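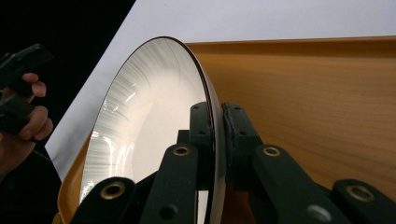

3.2 Dimensionnement du parc de préhenseurs portatifs

Le budget d'équipement a été établi par poste de collecte et non par opérateur. Un poste comprend deux préhenseurs tenus à la main, leur câblage et un plan de travail ; la vaisselle et les plateaux relèvent des consommables. Pour 8 postes, l'offre de Grevico prévoit un lot de 28 paires de mors de rechange, l'enveloppe restant fixée à 2000 euros par poste – hors calcul embarqué.
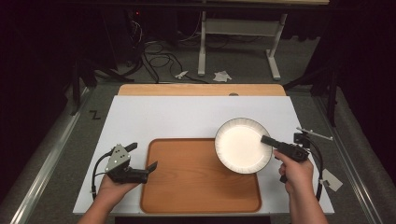

Delia Manole objecte que ce découpage sous-estime les câbles, dont le remplacement devrait selon elle être provisionné dès la première année. Sa remarque a conduit à ajouter une ligne distincte, d'environ 100 euros par poste, révisable en juillet.

L'usure des mors reste le paramètre le moins bien connu. Le fournisseur Tevo ne publie pas de durée de vie pour un contact répété avec des bords rigides ; nous retenons donc un renouvellement annuel – hypothèse prudente, discutée en section 5.

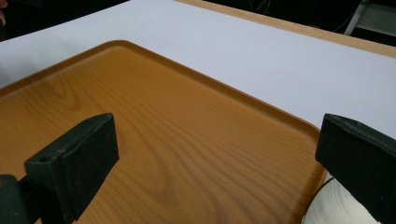

Figure 4. Doigts de deux préhenseurs ou d'un même outil : écartement au-dessus d'un plateau vide.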